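Loredana Negri
Can machines do the fiddly chores yet? I run a small computer refurbishing shop in Jusesville and I have been chewing on this since June, so I'm going to think out loud in a thread. Get a coffee. 1/18

First, where I'm coming from. I fix up old desktops and sell them to schools and home offices. It's a nice trade and it's also a lot of the same forty motions, over and over, with your neck bent. If a machine wants my neck ache it can have it! 2/18

At home the score is simple. I have a robot vacuum named Aria. Aria does the kitchen floor beautifully and has never once got out from under the radiator without help. Still love her. I'd buy her again tomorrow. 3/18

The dishwasher is the best robot in the house and we don't even call it one. It got there because we changed the dishes and the racks to suit the machine (I own exactly one pan that can't go in, and I resent it). 4/18

Laundry folding: no. I've watched every video there is. Towels, okay, slowly. A fitted sheet? I can't fold a fitted sheet either, so I'm keeping quiet on that one. 5/18

So, shop floor. You'd think a PC would be much easier than a sheet. Everything's rigid! Every screw is a known size! That's what I thought too, until I tried writing down how I put a processor in a socket so that somebody else could follow it. 6/18

What I wrote: hold it by the edges, line up the corner mark, lower it flat, don't push. Then I read it back and saw that "lower it flat" is doing all the work. How do I know it's flat? I feel it. Try putting that in a work instruction. 7/18

And an old tower is a cave. Drive cage on one side, power supply on another, cables wherever the last person left them. My hand bends around all that without asking me. An arm coming straight down has to fit in the space that's there. 8/18

Processor work, inside the case: 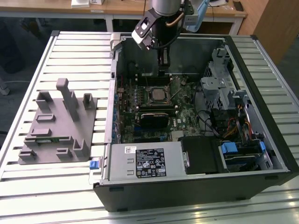
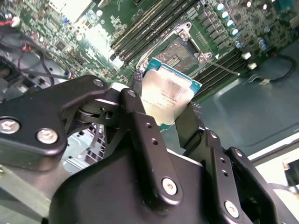

What gets me about the second one — look how little it has to hold on to. Two fingers, on the sides of the chip, with the open socket waiting right underneath. It's the same grip I use, and I've been doing this for years. I grinned like a kid. 9/18

And the tower's on its side, motherboard facing up. I do it that way too! Gravity helps you for once. Half of teaching a new person in my shop is getting them to turn the thing over before they start. 10/18

See all those wires by the drive cage in the first one? Red, yellow, orange, black. That's the part I'd worry about more than the chip. The chip is a solid little square. A cable goes where it feels like going. 11/18

Somebody is going to ask if it's faster than me. I don't know, I have no time to give you from a picture. I can tell you mine: a processor swap with cleaning and fresh paste takes me 8 minutes on a good board, and 5 of those are wiping off the old paste. 12/18

Which means the placing part, the one that looks so impressive, is a tiny piece of the job. If you offered me a machine that only did the wiping I'd clear a bench for it tonight. 13/18

My friends at Varkano (they do bulk tear-downs) say the same in their own way. They'd like help with screws and drive trays. Dull, repetitive, hard on the wrists. Delicate work they're happy to keep, it's the bit of the day they enjoy. 14/18

My own list of shop chores, easiest for a machine to hardest, and please argue with me:
- moving finished towers to the shelf
- side panel screws
- pulling drives
- memory sticks
- processors
- front panel connectors, those horrible tiny ones
- whatever is going on behind the power supply 15/18

You'll notice processors aren't last. A few years ago I'd have put them dead last. That's a real change in my head, and it came from seeing arms do careful, small-parts work in real cases with real clutter around them — not a bare board on a clean table. 16/18

So, yet? For floors and dishes, yes. For one well-defined step with the work laid out properly, I think we're getting close and I'm thrilled about it. For "here's a dusty Obura tower from someone's basement, make it sellable," no, you still need me and my 9 screwdrivers. 17/18

If you work with arms on this kind of thing, I'd love to know how you deal with stuck clips and brittle plastic. That's where I lose most of my time. And if you've found a vacuum that can handle a radiator, please, Aria and I are listening. 18/18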